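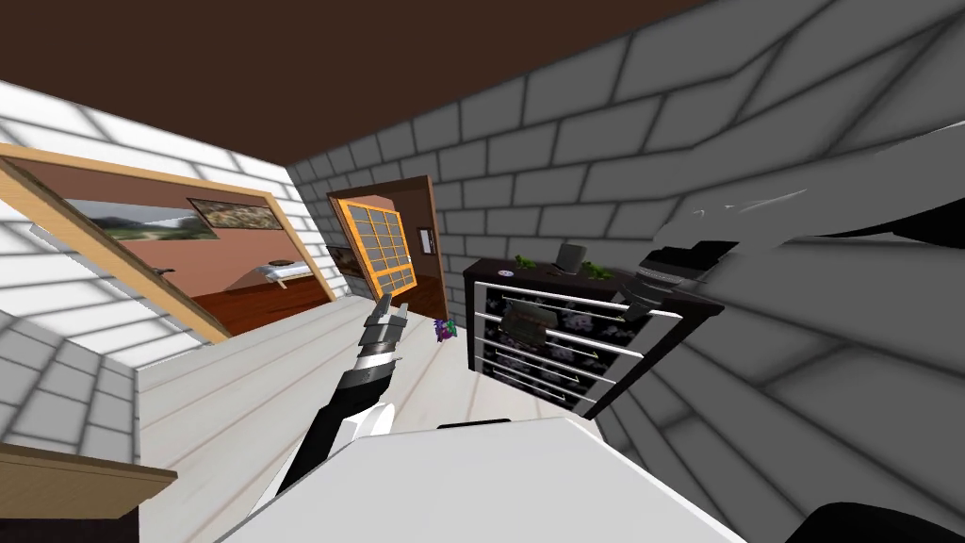
Robot Helpers in the House: Which Rules Are Worth Keeping

Every leaflet for a home robot comes with a page headed "Good Practice," and most of them read as if nobody who wrote them has ever picked up a sock. I have been through the one from Komel and the one from Antunes, and I tested what I could in my own hallway. Here is what I kept and what I threw out.

Clear the floor first. Fine, keep this one. A small toy on the boards is enough to spoil a run, whether the machine rolls over it or stops dead in front of it. But don't believe the line that the robot will "learn to tidy as it goes." Mine has been learning since January.

Check it in simulation before you let it loose. Both leaflets push this. You get a drawn version of a home, brick walls and all, with a two-armed machine working in it, and the sales page says 1000 practice runs stand behind every task. I'd like to know how many of those had a dog in them. A drawn shelf doesn't wobble. Treat simulated results as a reason to try the job at home, with your hand near the stop button.

Watch the second arm. When one arm is reaching for something, people look at that arm. Look at the other one. If it is hanging over a shelf with your little plants on it, move the plants. Marit Boström in Pudcombe lost a good saucer this way and the leaflet's advice was to "reduce clutter."

Doors. Decide on open or shut and leave it that way for the whole job. Half open is the worst. Glass panes deserve extra suspicion, whatever the brochure says about sensors.

Keep 100 cm clear on all sides. I measured. In my house that rules out the hallway, the kitchen and the bathroom, so the robot would be allowed to stand in the yard. Give it what room you have, run it slowly and keep children out until it has parked.

Wipe the fingers. Dry cloth, no polish. Polish makes them slippery and then you're back to saucers.

"Certified safe for family use." Ask who certified it and for which job. Joaquim Carvalho wrote to Antunes with that very question and got a coupon.

Write down what it drops. A pencil and the back of an envelope will do. After a month you'll know more about your robot than the leaflet does.

Recent tips
Getting candle wax out of a table runner
Shelf brackets: how much weight do they really hold?
Aurora Fonseca's way with sticky drawers
Do you need a smart mop? (No)

This site uses cookies to remember your settings. By reading on you accept our cookie policy. Accept | Manage choices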